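Ticket 542 - Stuvora cordless screwdriver, bit slips in top screw of block
Status: open

Customer says the bit rides up out of the screw head near the end of each turn. Sales told him it's a worn battery. I don't buy that. A weak battery makes the tool slow down, and he says it spins fine right up to the slip.

First try: new battery, full charge. Same slip. So much for that theory. Second try: swapped the bit for a Lenetti one the same size. A little better, he says, though I'd want to see more than two screws before I call it better.

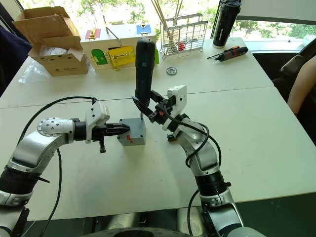
Should the screwdriver be held straight up over the block?
Straight up is best, with steady pressure down the whole time. Even a small lean lets the bit climb out of the head.

Third try: low torque setting, tool kept upright. Four screws, one slip. The manual says the chuck should have no play at all - his wiggles when he pulls on it. The Saavedra store wants to sell him a new block. I can't see how the block would do this. Asked him to send the chuck in, part 218.

Waiting on reply.

107 views | 3 comments

Hendrik Goossens: Had this in January. New chuck, still slipped. Check the screws.

dulledge: "Better" after two screws, sure.

Hendrik Goossens: Mine were the cheap Zonuvex ones, for what it's worth.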